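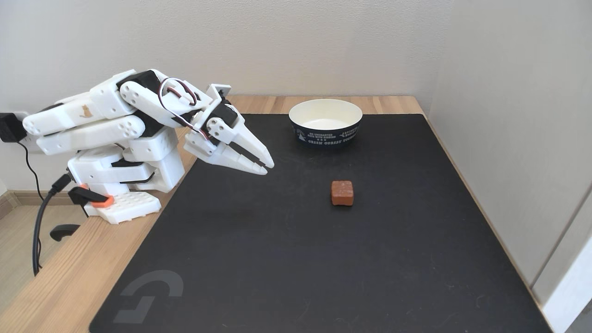
The white arm, fingers nearly closed, with its cable looped over the wrist.

Omcombe gets a date, sort of

Drukbridge has finally said when we can play Omcombe, the sailing adventure it has been teasing for what feels like most of my adult life. The answer is October, with no day attached, which in this business means October 31 at eleven at night.

The news came in a 21 minute stream on Wednesday, July 29, 2020, and most of those minutes went to weather. I'm not complaining. The weather looks great. Fog rolls in, your map gets damp and the ink runs, and you have to redraw the coastline from memory. Director Wing-sze Tang said the team threw out the old waypoint system last year after testers spent whole sessions staring at the compass and never once at the sea. I have played every Drukbridge game that way, so I felt seen and a bit insulted.

What we didn't get was combat. The first trailer had swords in it. This one had a man with a sword on his belt, who talked about herring. Asked about it in the chat, Tang said fighting is "there if you go looking," and moved on to the fog again.

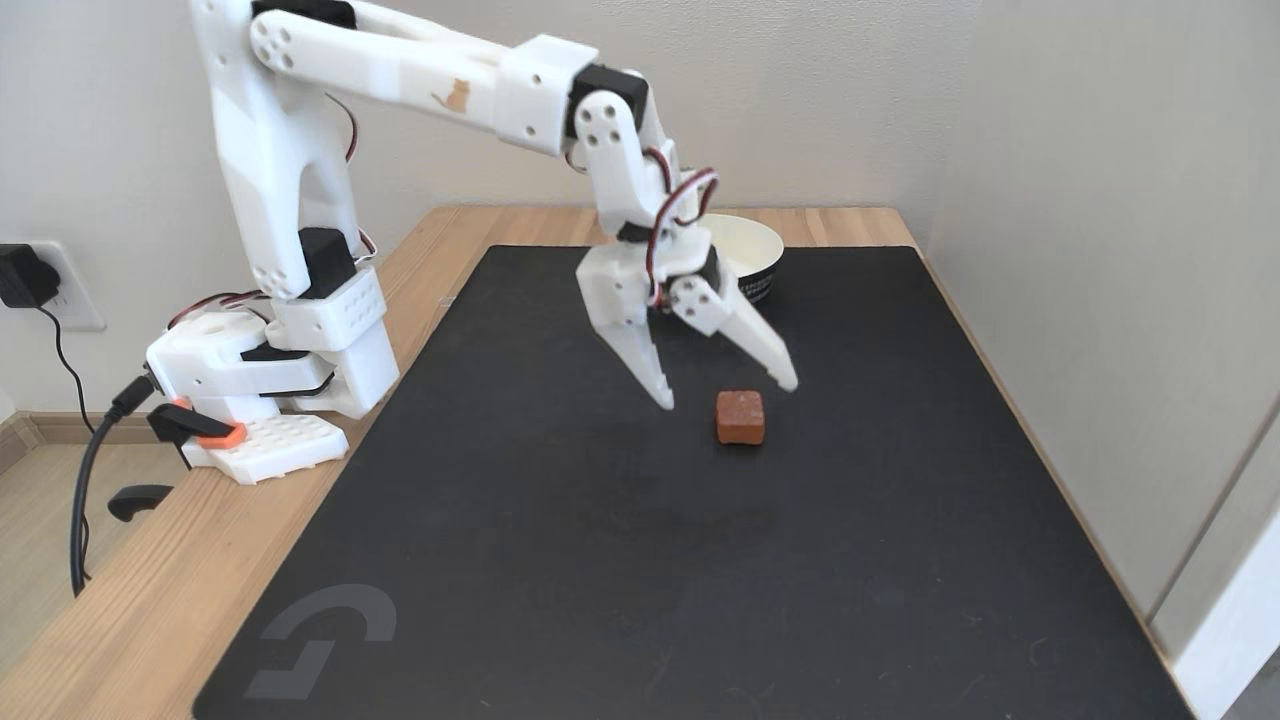
The arm on its perforated plate, clamped at the desk edge.

Opinion here is split. Jarrah Hollis thinks it's the bravest thing the studio has done since Nalov, and has already taken the week off — all of October, presumably, to be safe. Pui-shan Tu would like to point out that Nalov also promised a living ocean and shipped with one kind of fish. Both of them have preordered.

The collector's box costs 80 dollars and comes with a cloth map, a tin whistle and a code for a hat. Only 2000 are being made, and the whistle is apparently in tune. The standard edition has the game in it, if that's your thing.

No word on a handheld version. Drukbridge says it is "listening," and so are we, mostly to the same three bars of accordion from the stream, which Rhys Kereama has set as his ringtone.

Next issue: Cheuk-hei Yip finishes the Nwosu racing series, or it finishes him.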